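October 12, 2018
Wash fastness, red knit, second batch

Started from the leftover Keline yarn since the new cones haven't come. Same recipe as the January batch except for the salt, which went in over three additions instead of one. Dye is the Basurine red, the older tub with the cracked lid. Weighed out 581 g of dry yarn and let it soak overnight in plain water with a drop of dish soap.

Bath came up slowly. The burner on the left still drops out when the pot is full, so I moved everything to the right one after the first quarter hour. Held at temperature for an hour, stirring every few minutes. Color looked even when I lifted the skeins, maybe a little heavy at the ties. I need to tie looser. I wrote that last time too.

Rinse log:
First rinse, warm: very red
Second, warm: red
Third, hot with soap: red, some pink foam
Fourth, hot: pink
Fifth, cold: faint pink, clears if left to stand

Stopped at five. The January batch needed seven to get to the same point, so the salt change may be doing something, or the water is different now that the softener has been serviced. Can't separate those two from this run. Should have kept a skein back and done it the old way.
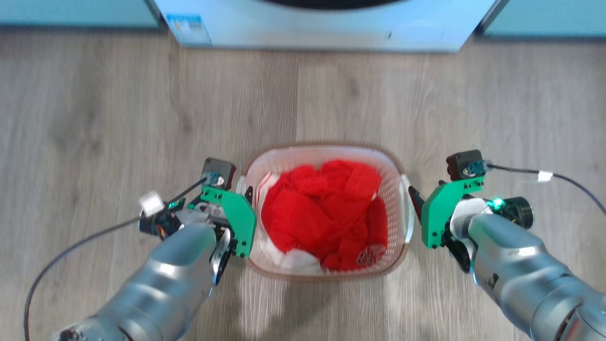 Bleed test was done with the white cotton strips from the Ekwood bolt, cut and stitched to the knit swatches along one side. One set washed cold, one warm, one hot, same detergent in all. After drying, the cold strips match the unwashed cotton as far as I can tell under the window. Warm strips have a slight blush near the stitching and nowhere else. Hot strips are plainly pink over the whole length. I would call that a pass for cold, a maybe for warm, and a fail for hot.

Rub test, dry: nothing on the cloth. Rub test, damp: a light mark, worse on the swatch from the outer skein. Repeated it on a second swatch from the same skein and got the same mark.

Shrinkage was better than expected. The hot swatch lost 19 mm on the long side, the warm one hardly moved, and the cold one I didn't measure again after drying because someone had already pinned it to the board. If that was you, please put it back in the tray with its tag.

The Mok fixative is down to the last inch in the bottle. I did not use any on this batch and want to try it on the next one before ordering more. The label says to add it to a cool bath after the final rinse. The sheet that came in the carton says warm. Going with the label.

To do:
Hot wash again with fixative, same cotton
Old salt method on one skein for comparison
Looser ties
Fix or swap the left burner
Move the swatch cards off the windowsill, the January ones are fading on the side that faces out

Rest of the yarn is hanging in the back and should be dry enough to wind tomorrow. Pot and spoons are clean. The big strainer is still stained and I've given up on it, so keep it for reds.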